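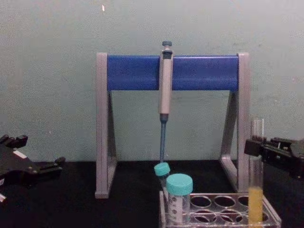

Pipette stand and tube rack at the front of the bench.

I moved the pipette stand in December and have been adjusting everything near it ever since. Most of what follows concerns a strip of bench less than a forearm deep, so skip this one if you come here for the brewing water posts.

The stand is the common A-frame pattern: two grey legs, open in the middle, flat feet, one blue bar across the top. A single pipette hangs from it, close to the center. The bar will take more than one, and for a long time I kept a second pipette next to the first. They were both single-channel, they covered overlapping ranges, and I kept picking up the wrong one. The second now lives in a drawer in its original foam. I get it out a couple of times a month.

Hanging a pipette vertically is basic practice and I won't argue for it at length. Liquid that gets up into the shaft stays near the bottom end, where it can be wiped off or will dry without reaching the piston. A pipette left on its side with a wet tip on it will eventually need to be stripped and cleaned. I have done that job and it took most of an evening, including the time spent looking for a spring.

What I had not thought about was clearance. The shaft on this one is long, and with the rack pushed in under the bar, the end of the shaft comes down just above the cap of the small tube. With the pipette parked and no tip fitted, that works. Fit a tip and it doesn't, so the rack has to come forward before the pipette goes back on the bar. My rule is now to eject first and hang second. I had been doing it in the other order for years on the old bench, where the stand sat on a shelf and there was nothing under it.

The rack is clear acrylic with round holes in a grid. I like clear racks for one reason, being able to read a level without lifting the tube. The drawback is that acrylic does not like alcohol. The previous rack developed fine cracks around the holes after a year of being wiped down with 70% ethanol, and I should have known better. This one gets dish soap, warm water, and a soft cloth.

Hole size is the other annoyance. The large conical tube stands well enough. The small capped tube leans, because the hole is wider than the tube. It doesn't matter when the cap is on. When the cap is off, a leaning tube means the shaft goes in at an angle and touches the wall, and I end up wiping the outside of the shaft afterward. I tried a rubber grommet in one hole, which held the tube straight but also held it so well that the rack came up with it. A turn of tape around the lower part of the tube is uglier and works better.

Both of those tubes have teal caps. I bought them from Baloyi, where the large and small sizes come in the same color, and at the time I thought this would look tidy. It does look tidy. It also removes a cue I used to depend on, so everything gets a written label now, on the side and on the cap. Caps get swapped. If only the cap is labeled, the label travels with the cap.

The open glass tube stands at the right end of the rack, with the yellow liquid in its lower part. It is taller than anything else in the rack and it's the one I am most likely to catch with a sleeve. Putting it at the end gives me access from the side without reaching over the other tubes. The leg of the stand is directly behind it, so it can't be approached from the back, and I count that as an advantage.

The stand itself came from Covix. The catalog page lists the bar height but not the distance between the legs, which is the dimension that decides whether a rack will fit underneath. I wrote to ask and got the bar height again. If you're buying one, measure your rack and the longest pipette you own, with a tip fitted, and then compare both against a stand you can put a ruler on.

Changes still to make:

Stick a strip of tape on the bench to mark the front position of the rack, so that I stop guessing.

Try a rack with 2 hole sizes. Malus makes one, item 993 in their list, but it is white plastic and I would lose the view of the levels.

Put a drip mat under the stand. The feet are flat, so a thin mat shouldn't affect how it sits, but I want to check that the frame doesn't rock on it when a pipette is lifted off one-handed.

The drawer arrangement also needs work. Tips are currently in three places, and the box I use most is the one farthest from the pipette. I'll get to that after the mat.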